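Tanport Community Wind: Common Questions

How large is the project?
The site has 25 turbines with a combined rated capacity of 156 megawatts. Rated capacity is the maximum output – average output over a year is lower.

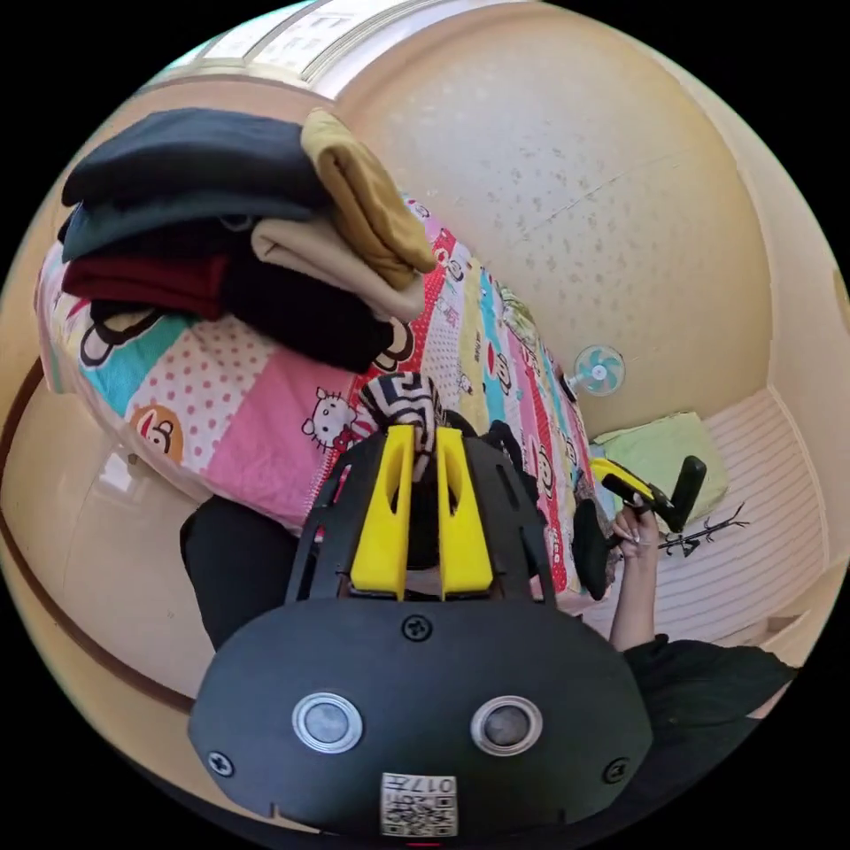
Two yellow fingers on a black housing.

Where does the power go?
Underground cable carries it to the Gremorthorpe substation, where it is stepped up to grid voltage.

Will my electric bill change?
No. Your rate is set by your supplier under its own contract.

Do the turbines run in high wind?
They shut down automatically above the cut-out speed and restart once the wind has dropped.

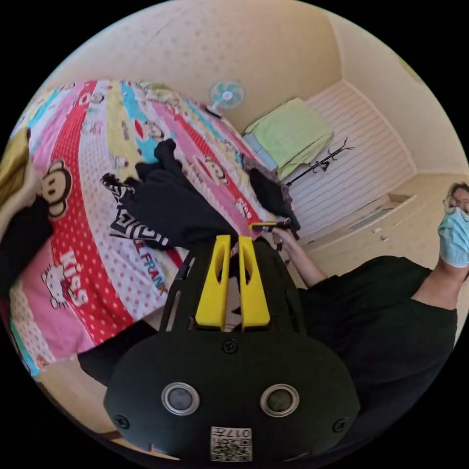 Black gripper housing with label 017.

How long is the lease?
The lease runs 20 years, with one option to renew. Removal costs are held in a separate account.

Who handles noise complaints?
Send the date, time and your location to Manaia Pryor at the Hollby office. Readings are taken at the nearest property line.

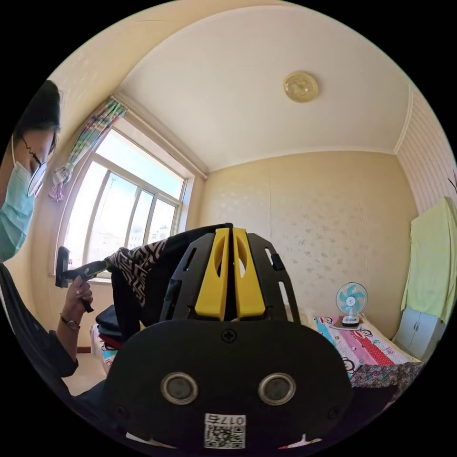
By Ngaio Ormsby | Updated 12/01/2022

Can I visit the site?
Access roads are closed to the public during blade inspections. The next round is in July.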